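Hello again, and sorry for the long silence! I promised back in the spring that I'd write up how the towel planner was coming along, and then I kept putting it off until I had something worth saying, and now I have rather too much to say, so get yourself a drink.

A quick catch-up for anyone new. Morkeck is the little planning library I've been poking at for the better part of two years, and Flaltent is the perception piece that feeds it. Flaltent looks at cloth and guesses where the corners are, and Morkeck decides what the two arms ought to do about it. They started as one big tangled program (my fault entirely), and pulling them apart has been most of my summer.

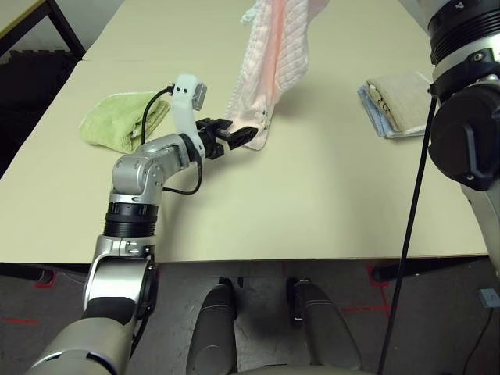

Corner scoring was the first thing I rewrote, and I'm still fond of how it came out. The old code gave every candidate corner one number and took the highest, which sounds sensible until you meet a towel with a busy pattern. With one gripper holding the pink towel up by a corner, the rest of it hangs in a crumple, and every fold in that crumple can look like a corner if you squint. So Flaltent now keeps a short list, four candidates at most, and each one carries its own uncertainty along with it. Morkeck gets to see the whole list and can decide that the best-looking corner is too hard to reach and go for the second one. It's a small change on paper, but it touched nearly every file I had.

My friend Kekeli Gyamfi read the whole branch for me over two long evenings, bless her, and left comments on things I'd stopped seeing long ago. The best one just said "why does this know about the table?" and she was right, it had no business knowing about the table. The scoring function had a table height baked into it from my very first week. Out it came, and three odd little workarounds went out with it. I sent her a pie. 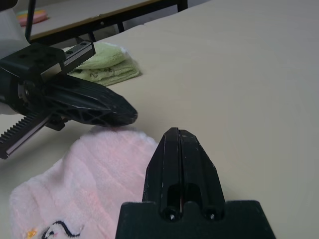
After that came the part I'd been dreading, which was timing between the arms. Each arm has its own controller loop, and for ages I had them pass messages back and forth like two polite people at a doorway. Left says it's ready, right says it's ready, left says go ahead, and so on. It worked, but it was slow, and now and then they'd both wait forever. I'd sit there wondering if it was thinking!

What I have now is a shared plan with checkpoints. Both arms get the same list of steps and the same clock, and they only have to talk at the places where the cloth connects them. Between checkpoints each one gets on with its own business. If an arm is running late, the shared clock stretches a little and the other one slows down to match. I borrowed the idea from the way my choir director handles the altos, and I mean that kindly, being an alto.

The stretching took a good while to get right. My first version stretched the clock in one big jump, and the velocity commands had a nasty step in them you could see on the plots from across the room. I smoothed it with a simple filter and then spent ages tuning the filter, when what I should have done was limit how fast the clock itself may change. Once I did that, the filter could go in the bin.

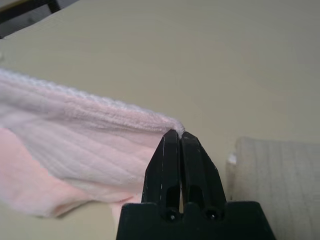 Then there's the logging, and please don't skip this bit, I worked hard on it. Every run now writes out the plan, the candidate list, and what the wrist and head views gave us at each checkpoint, all under one run number. I'm up to 3269 runs in the new format, counting the ones in simulation, and I can replay any of them through a changed planner and see where it would have chosen differently. Run 2068 is my favorite troublemaker. It has a tie between two corners that kept flipping on every update, and I've kept it as a permanent test. A new candidate has to beat the current one by a real margin before Morkeck will switch, and 2068 now stays put.

I replay a set of 20 like that before I merge anything. It takes long enough to make toast, so I've been eating a lot of toast.

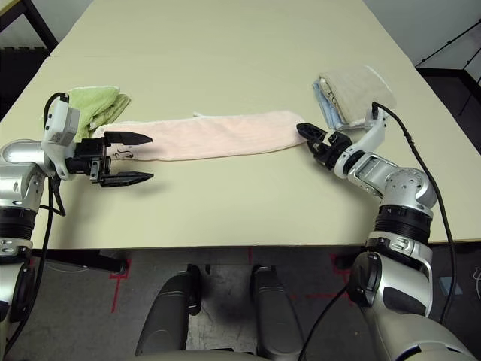

Both grippers open, one toward each end of the pink towel.

Next on my list is the viewer, which still draws both arms in the same shade of gray and makes my eyes cross. I'd also like to have the settings files tidied by November, when I'm giving a short talk on all this at the Van Loon meetup. If you have opinions about how to show uncertainty on a moving picture without turning it into soup, please leave me a comment, and I'll answer every one, even if it takes me a while.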